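Wustby workshop reopens bench room after refit

The bench room at the Wustby shared workshop is back in use as of December 2021. The refit took 9 weeks and covered the enclosed work stations, the floor, the lighting and the wiring. Bouchra Lahlou ran the job for Stultivine, the firm that holds the lease.

The old stations were open on all sides. Small parts rolled off the back, and glare from the windows made fine work hard in the afternoon. The rebuilt stations have plain white walls on the left, right and back. The metal tops were kept. They are scratched, but Lahlou said they are still flat and did not need to be replaced. Equipment is now fixed along the front edge on aluminum rail, so it can be moved sideways and bolted down again without drilling into the top.

Small whiteboards with wood frames were bought for notes at the stations. Users are asked to wipe them at the end of a booking.
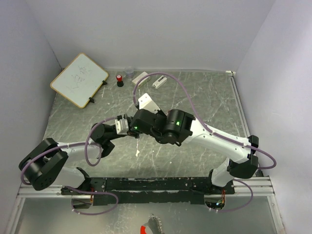 Booking and fees

Stations are booked in half-day blocks at the front desk. The room has 109 registered users, and 187 blocks are open through the end of the first quarter. A user may hold two blocks at a time. Unused blocks go back on the list one hour after the start time.

Fees have not changed. Storage lockers in the hall are billed apart from the room and must be renewed in May.

Work still to be done

Thierry Marchal, who handled the wiring, said the ceiling outlets in the east half will be connected after the new breaker panel is delivered. Until then, power in that half comes from the wall outlets only. Extension cords may not cross the aisle.

Questions about access cards go to Sheena Halliday in room 487.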